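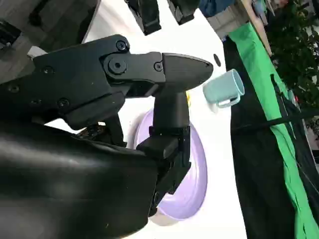
The Case for Measuring Water Hardness Before Buying Anything

By Kamlesh Nishad

Most complaints about tableware are complaints about water. I have held this view for a long time, and two decades of answering service calls for a commercial dishwashing supplier in Curham have not weakened it. A customer reports that a glaze has gone dull, that a cup has a gray ring at the bottom, that plates come out with a film that can be scratched with a fingernail. The customer has already changed the detergent twice and the machine once. The water has not been tested.

My argument is that a hardness test should come before any purchase that is meant to fix a washing problem, and that sellers of machines, detergents and dishes should say so in writing. At present the test is treated as an accessory. It is packed at the bottom of the box with the manual, in a paper sleeve, and it goes into a drawer.

Hardness is the amount of dissolved calcium and magnesium in the supply. It is reported in grains per gallon or in milligrams per liter as calcium carbonate. One grain per gallon equals 17.1 milligrams per liter. Both units are in use, often in the same town, and a surprising number of wrong settings come from reading one as the other. The softener at a café I visited in Talstead had been set from a utility report that listed the supply at 311 milligrams per liter. That is a little over 18 grains. The installer had apparently used an older sheet and entered 16. The difference looks minor. In a softener with a fixed regeneration schedule it means the resin is exhausted before the cycle is due, and the machine runs on untreated water until the next one. The owner saw good results early in the week and bad ones late in the week, and blamed the weekend staff.

When hard water is heated, dissolved bicarbonate breaks down and calcium carbonate comes out of solution. It settles wherever the water is hottest or wherever it dries. Inside the machine this means the heating element and the spray arms. On dishes it means any surface that holds a pool: the recessed foot of an upturned mug, the well of a plate stacked at too shallow an angle. The deposit is white or gray, and it is slightly porous. Coffee and tea stain the deposit long before they stain a sound glaze. People then scrub the stain with something abrasive, and the abrasive wears the glaze. After a year of this the glaze really is damaged, and the owner's original complaint has become true.

Detergent makes up part of the gap. Most powders and tablets contain builders, compounds that bind calcium and magnesium and keep them from depositing. Builders are consumed in proportion to hardness. A dose that is correct for soft water is too small for hard water, and a dose that is correct for hard water is wasteful in soft water and can be harmful there. Soft water with a heavy alkaline dose attacks glass and some overglaze decoration. The result is a permanent haze that resembles scale closely enough to fool most people. The distinction is simple to check. Put a few drops of white vinegar on the cloudy area and leave it for five minutes. Scale dissolves. Etching does not change.

The two faults look alike and call for opposite corrections. Scale calls for softer water or more builder. Etching calls for less detergent, a lower temperature, or a softener that has been turned down. A person who guesses has an even chance of making the problem worse, and a person who guesses wrong and then sees it get worse will usually increase the change in the same direction. I have seen a restaurant go through three detergents, each stronger than the last, while its glasses turned steadily whiter. The supply there was soft to begin with.

The usual objection is that the information is already available. Utilities publish annual reports, and anyone can look up the figure. I have three difficulties with this. The first is that the published figure is often an average across several sources, and the blend changes through the year. In Curham the March reading is reliably lower than the late summer one, when more of the supply is drawn from wells. The second is that the report describes water leaving the plant or sampled in the network. It does not describe water at the tap of a building that may already have a softener, a bypass valve in the wrong position, or a resin bed that has not been serviced since it was installed. The third is that many households and a fair number of small businesses are on private wells, and for them no report exists.

A second objection is that modern machines handle the matter on their own. Some do. A machine with a hardness sensor and an internal softener will regenerate when it needs to, provided it has salt. Many machines on sale have no sensor. They have a menu setting, and the menu setting arrives at a factory default. I would like to see the default removed altogether. A machine should refuse to run its first cycle until a hardness value has been entered. This would annoy people once, for the length of time it takes to dip a strip in a glass of water and count to the number on the packet. Under the present arrangement they are annoyed for years.

I raised the idea with a sales representative from Stenon, whose undercounter units we stocked for a time. His answer was that a machine that refuses to start generates a support call, and that a support call on the first day is recorded as a product defect. I believe him. It is a clear account of how a poor design survives. A cloudy glass in the eighth month is not recorded as anything. It appears in nobody's figures except the owner's, as a replacement order for glasses.

Those orders add up. A mid-sized canteen that I looked after for several years was spending 3,000 dollars a year on replacement cups and plates, most of them discarded for appearance and not for chips or cracks. The kitchen manager had accepted the amount as normal wear. The incoming water was hard, the softener had been bypassed during a plumbing repair, and the valve had never been turned back. Turning it back took less time than parking the van. I did descale a sample of the discarded stock, and the majority of it was sound. By then most had already gone into a dumpster.

The manufacturers of tableware are not blameless. The Tripathi catalog, which I use because it is one of the better ones, gives wall thickness, firing temperature, stacking height and thermal shock rating for every item in its hotel range. It describes every item as dishwasher safe. It does not say under what water conditions or at what detergent concentration this was established. "Dishwasher safe" without those values is a statement about an unspecified machine in an unspecified town. A range of acceptable hardness could be printed in the space now occupied by a small drawing of a plate under falling drops.

I will concede one point to the other side. Strips are coarse. A typical household strip resolves to four or five bands, and the reader must match a color under kitchen lighting. Someone with impaired color vision may not be able to do it at all. Drop-count titration kits are better, and for a business they are what I recommend. You add reagent one drop at a time to a measured sample until it changes from red to blue, and with the common kits each drop is one grain. They cost more than strips and the reagent expires. For setting a home machine, though, a band is enough. The settings on the machine are themselves bands.

The procedure I give to customers is short. Run the cold tap for a minute. Test there. Then test at the point where the machine is fed, if there is a softener between the two. If both readings are the same, the softener is not working or is not connected, and no other fault should be investigated until that has been dealt with. If the second reading is low, enter that value and not the first. Repeat in a different season. Write both values on a piece of tape and put it inside the door of the cabinet under the sink, with the month.

One café in Talstead now does this on the first Tuesday of each quarter. They still get the occasional gray ring, nearly always on mugs loaded flat on the lower rack, and that is a loading fault which I have stopped trying to correct.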